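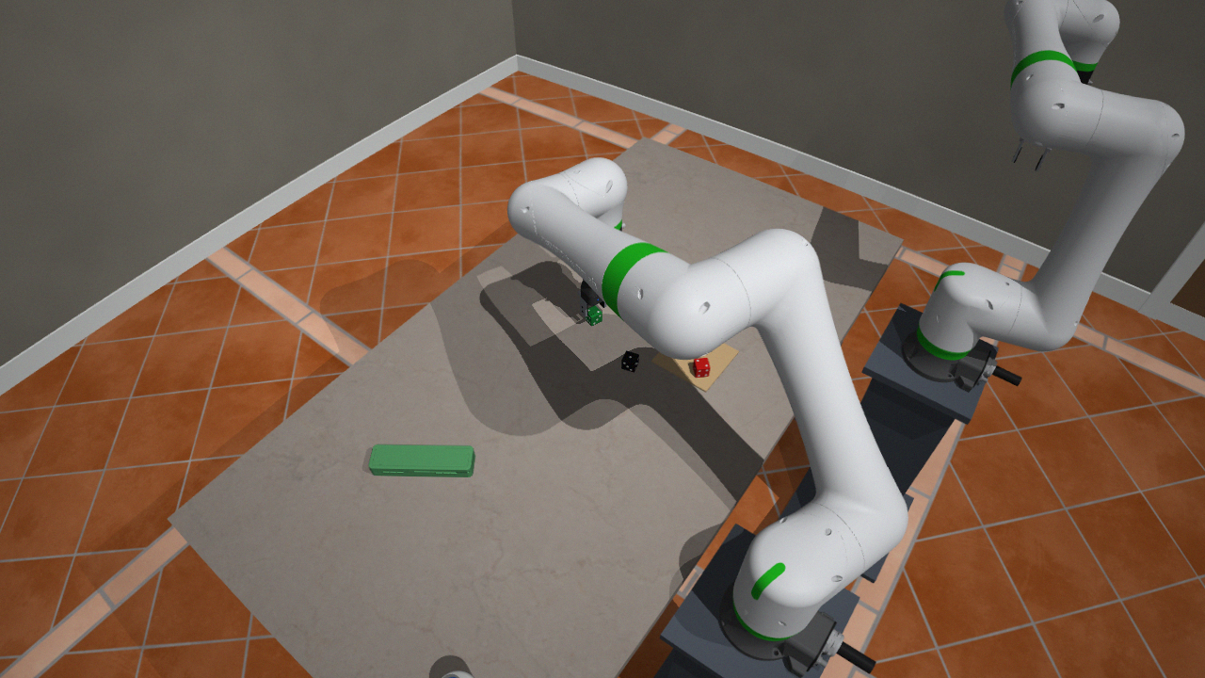

Page 3 of 3

Ticket 736 – Falier two-arm sim kit, dice sorting task
Product: Falier trial license, Plarkmont add-on pack
Opened by: Tài Ung
Status: waiting on vendor

Summary
Near arm goes to the green die and the pick fails before the lift. The red die on the tan pad picks fine from the same start pose. Far arm is idle for this task and can be ignored.

Log
9:10 Ran the stock dice task, 80 episodes, default settings. Green die dropped or missed in 177 log lines, counting retries.

9:40 Slowed the approach. Same result.

10:15 Turned shadows off in the renderer in case the vision policy was losing the die in the dark area under the arm. Slightly better approach, still no lift.

11:05 Skipped vision and fed the true die position. Still fails, so I'm treating this as a contact problem – not a camera one.

11:30 Compared object files. The green die has a friction value of 0. Black and red both have a normal value. Looks like a bad export in the Plarkmont pack.

1:20 Copied the value over from the black die. Three clean lifts in a row, then the license server timed out.

Vendor reply (Hjaltested support)
Thanks, we can reproduce this. Please keep your edited file for now. A fixed pack is planned for July.

Open items
Does the trial clock stop while we wait? We need a full run before we decide between this and Drovton.
Timeout at 1:20 moved to its own ticket.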